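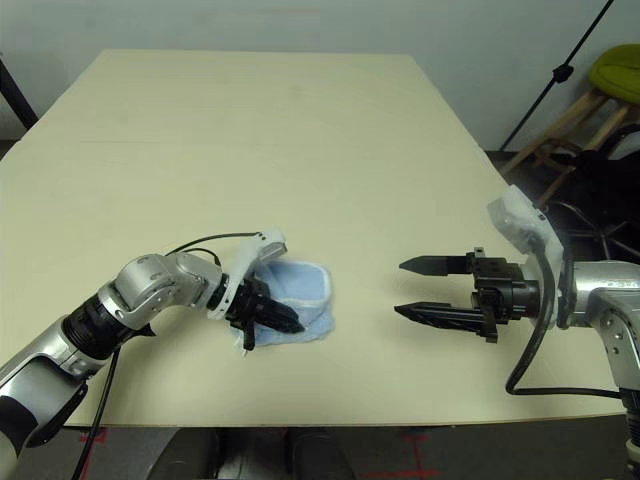

But surely, one reader of the last chapter objected, a cost is a cost, and if you add them all up at the end of the week it can't matter which pile you put them in.

Chapter 4: Costs That Sit Still and Costs That Move

March 8, 2019
By Ilgın Tekin

I love this objection, and I used to make it myself! When I started doing the books for the Stomska, a small guesthouse with more stairs than sense, I had one column headed "Costs" and I was very proud of it. Everything went in there - rent on the washing machines, soap, water, the lot. The total was always right. It just couldn't answer any question anybody asked me.

The first question came from the owner in a slow month. We had fewer guests, so why hadn't the laundry bill dropped by as much as the bookings? I looked at my beautiful column and had no idea.

So let's take that laundry apart. The machines were rented from a firm called Vevport for $176 a week, and Vevport wanted its money whether we washed every sheet in the building or left the lids shut. We call that a fixed cost. Then there was the soap, the water, the power and the piecework pay for folding, which came to 89 cents for each set of linen. No guests, no sets, no 89 cents. We call that a variable cost. 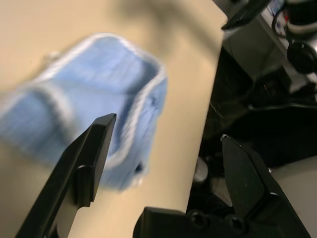 In a good week we got through 300 sets. The variable part was $267, the fixed part was $176, and the week cost us $443, or a bit under $1.48 a set. Now try a sleepy week with only 100 sets. The variable part falls to $89 (very obliging of it), but the $176 hasn't budged, so the week costs $265 and each set comes out at $2.65. Same soap, same machines, same people, and a set of linen suddenly looks a great deal more expensive.

Please don't hurry past that last number, because I've seen grown managers panic over it. The owner's first idea was to send everything out to Mazza, a laundry across town that charged $1.90 a set. Cheaper than $2.65, right? Well, we had signed for the machines through the end of the season. Sending the linen out would have saved us 89 cents a set and cost us $1.90, with Vevport still collecting its rent on top.

Once the rental contract is up for renewal, though, the sum changes completely, and we'll do that one properly in Section 4.3. "Fixed" always means fixed over some stretch of time, and you have to say which stretch you mean.

Before you read on, take a business you know well - a bakery, a bike shop, your aunt's hair salon - and write down everything it pays for in an ordinary week. Sort the list into two columns. You'll get stuck on a few items (the phone bill is a classic), so put those to one side and keep them for Section 4.2, where we deal with costs that are a little of each.

Comments (3)

penonix_books: My phone bill pile is bigger than both my columns. Is that normal?

Ilgın Tekin: Very normal! Go on to 4.2.

dorm_laundry: I got $1.77 a set for a 200-set week, can somebody check me? 176 plus 178, divided by 200.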